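A morning among the bags at Begović

The open day at Begović began in a car park with a queue for lanyards, and I was handed one with somebody else's name on it. For the rest of the morning I was Ezequiel Goicoechea, and got on perfectly well. 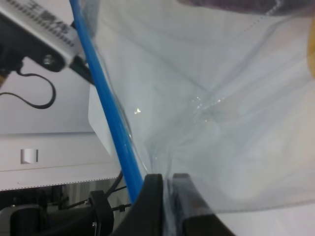
I had come for the packaging hall. Other people visit castles. The firm makes clear bags and the film they are cut from, and has been on the same site since 1923, when it dealt in paper sacks for a flour mill. One of the paper sacks hangs in reception behind glass, looking far better preserved than the carpet.

Our guide was Da-eun Yoo, who runs the finishing side and walks at a speed that thinned out the group before we reached the first door. She began with the film itself. A single layer is close to invisible, she told us, but fold it a few times and it goes a bluish grey, and customers ring up to complain that they have been sent the wrong colour. They are asked to flatten one out and look again. She says this works on most of them.

Then creases, a subject on which I had expected to hear less. A large bag gathered at one point pulls itself into a funnel, with wrinkles running out from the pinch, and most of the trade's troubles seem to live in those wrinkles. Labels lift off them. Light bounces off them, so that anyone checking for flaws ends up looking at glare. We were each given a big bag and invited to gather it neatly in one hand. I produced something like a defeated jellyfish. The man beside me, who had mentioned twice that he used to work for Gitau, produced something worse, and I warmed to him.

The best half hour was spent on perforations. Each row of tiny dots has to be strong enough to survive being stuffed into a box and weak enough to give way when you want it to, and the two wishes do not get on. Yoo pulled three samples apart for us. One tore beautifully, one tore everywhere but along the dots, and one didn't tear at all until she used her teeth — off the record, she said, to a room full of people with notebooks.

Lunch was in a side room shared with two other exhibitors. Bratine had brought string. Sustia had a stand about reusing old film, with a leaflet numbered 2679 and no sign of the 2678 before it. The sandwiches came individually wrapped, naturally, and 80 visitors set about opening them at once. Conversation stopped until it was over.

I went home with a roll of samples and the wrong lanyard. The next open day is in September, and they ask you to book ahead and wear flat shoes. The tea is free but the machine only takes its own cups, so don't bring a flask lid and hope, as I did. Parking is behind the building, past the second gate.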